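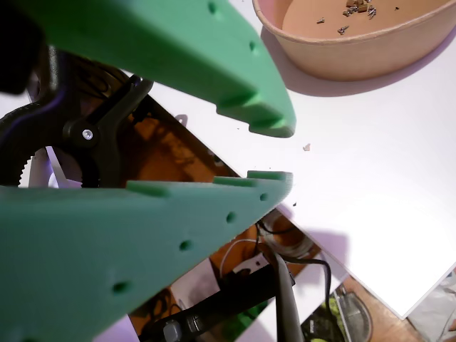

4.2 Sorting and clearing at the bench

The second group of chores comes from small-parts work. Our partner shop in Satden builds and repairs small equipment, and its staff named sorting screws as the job they would most like to hand over. It sounds easy. A person tips a bowl of mixed hardware, spreads it with one finger and picks out what is needed while talking about something else. We wanted to know how much of that a pair of low-cost printed fingers could do without help, and whether the success rates reported for similar arms hold up once the table is an ordinary working table.

Figure 4. Small-parts task. Gripper fingers over the white tabletop, with screws and brass-colored pieces in the round bowl at top right.

We ran 276 attempts under the Marikar controller, split between three chores: taking one screw from a bowl, moving a bowl to a marked spot, and clearing a light object from the tabletop. An attempt counted as a success only if the item ended where it was asked for and nothing else had been moved by more than a finger's width. This is stricter than the Cleline protocol, which lets the operator reset a disturbed object and carry on. We think the looser rule hides most of what matters. A kitchen helper that puts the spoon away and knocks over the cup has not done the dishes.

Screws were the hardest of the three by a wide margin. The usual failure was a near miss: the tips closed on the rim, or on two screws at once, and the arm lifted with full confidence and nothing useful in its grip. The controller has no good way to tell a held screw from an empty grasp when the fingers bend by more than the thickness of the part. Adding a rubber pad helped with large screws and made small ones worse. We did not find a setting that served both, and we doubt that one exists for fingers of this stiffness.

Bowl moves went better, and they are the result most likely to be quoted out of context. A paper bowl is light, wide and forgiving. It can be pushed, pinched or dragged and still count as moved. When we repeated the chore with 40 grams of hardware inside, the arm often tilted the bowl far enough to slide the contents to one side, after which the next grasp went wrong as well. Readers comparing our numbers with others should check what, if anything, was in the bowl.

The third chore was meant to be a rest for everyone.
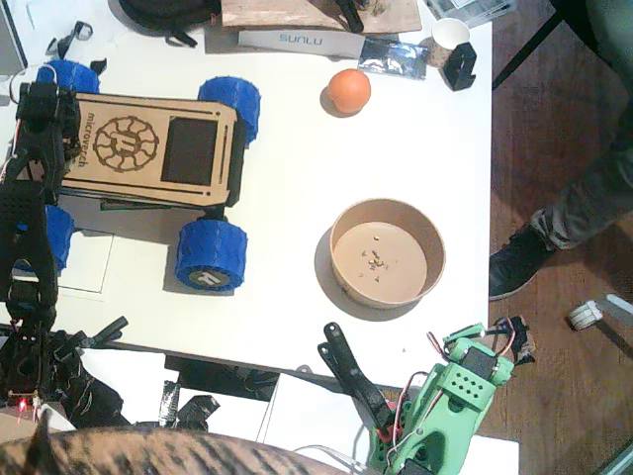 Clearing a ball from a table needs no fine grip, yet it exposed a weakness in planning that the other two had hidden. A ball that is touched and missed does not wait where it was. The controller plans from a view taken before the reach, so a slight bump turned a simple pick into a chase, and a chase into a timeout. Human operators driving the same arm by hand solved this at once, by trapping the ball against something heavy. The learned policy never did so on purpose.

We also looked at clutter, which most published tests leave out. Figure 5 shows the wider table during this work, with a microrover, a long box and a paper cup sharing the surface with the bowl and the ball. Runs on a crowded table took longer and failed more often than runs on a cleared one, even when the extra objects were well outside the reach path. Training the Brindden policy on some 700 further demonstrations narrowed the gap but did not close it, and most of the gain was in the bowl chore, where there was the least need for it.

Speed deserves a plain statement. A shop worker with no practice took one screw from the bowl in a couple of seconds. The arm's successful attempts averaged 40 seconds — and that figure leaves out the failures, the restarts and the person standing by to deal with both. Until the person can walk away, we see no honest way to count this as labor saved.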